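# Parnwood Tabletop Control Set

This repository holds the control and perception code for the Parnwood bench, together with the card for its recordings. The bench has two arms, each with a gripper and a wrist camera. Sydorenko maintains the controller; Altel supplies the labelling tool. The set contains 2793 short recordings, of which 74 are held back for testing.

## Perception

The wrist stream is used for close work only. Reflections and shadows from the gripper must be expected on pale surfaces, and the object detector is trained with both present.

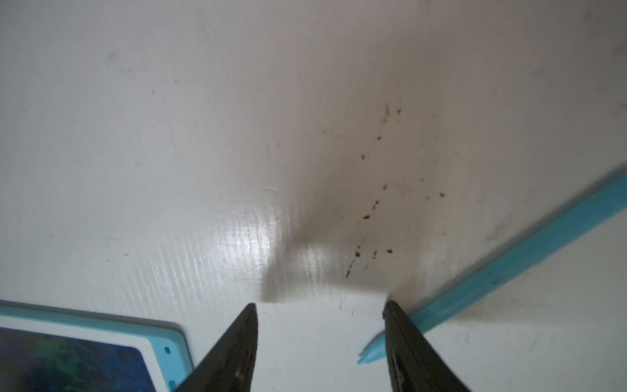 Pumcombe asked in review whether the detector should run on every wrist frame or only once the arm has slowed. The present release runs it on every frame and discards results above the speed limit set in `wrist.yaml`. Users may change this limit without retraining.

## Control

Each arm is driven by its own process. A shared planner checks both paths for collision before either is released. Contact with the table is treated as a normal state, and the controller lowers its stiffness when contact is reported. 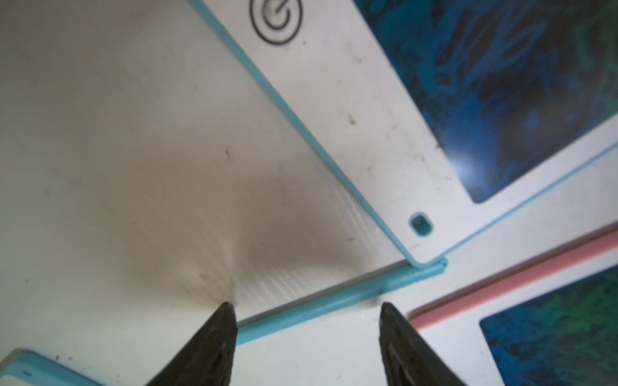
Stiffness returns to its former value over 580 ms once contact ends. Shorter periods caused the arm to oscillate in testing and are not supported.

## Planning

The planner holds a fixed model of the enclosure and a separate list of movable objects, updated from the bench camera.
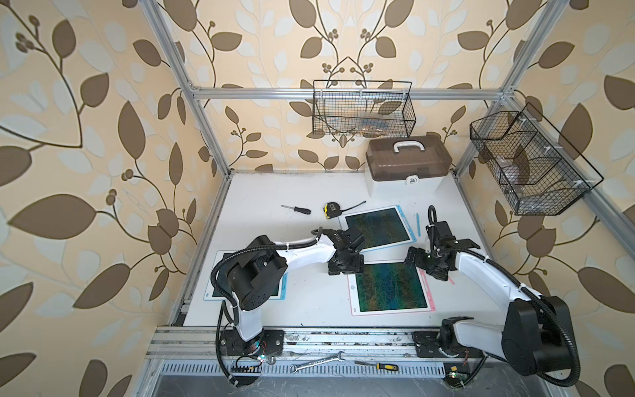 Fixed parts are entered by hand in `cell.json` and must be checked after any change to the bench. Beams and crossbars are stored as simple boxes. The wire-mesh baskets are stored as solid volumes, so that no path is planned through them. Cables are not modelled.

## Known limits

- Thin objects, such as a stylus, may be lost when partly hidden by a finger.
- Patterned walls can give false edges in the bench view.
- Version 4 of the planner does not read older cell files.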